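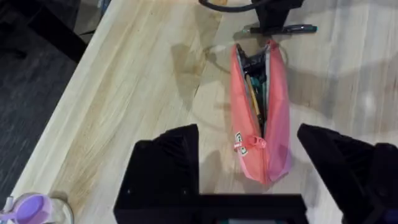 A pencil case on the wooden tabletop, April 10, 2023

The second round of interviews for the Stendeck office closed today. Each candidate was given 30 minutes, with 15 more set aside for questions to the panel. The last conversation ran over, and the notes were not complete until early evening.

One matter requires a record. The strongest application came from a candidate who left Canell after only 2 months. The form gave "personal reasons" and nothing further. Asked about it, the candidate explained that the post had been advertised as training work and had become debt collection by telephone. The answer was brief and free of complaint, and I have marked it as satisfactory. The reference from Derkach, the employer before that, is still outstanding.

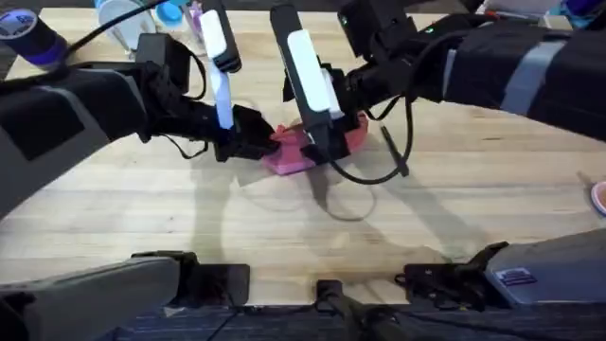
Vellidside replied by telephone that a short stay should never be held against an applicant, provided the dates on the form are correct, and that their own office had stopped asking for reasons in writing. I asked for this to be confirmed by letter.

The present form allows roughly 60 words for "reason for leaving." I consider this too little for a difficult case and more than enough for a simple one. A revised wording will be put forward in May – the word "dismissed" should in any event come off the list of boxes to tick, as it stands directly beside "end of contract" and has been marked in error before.

Letters to the unsuccessful candidates are drafted and will go out once the Derkach reference has been received.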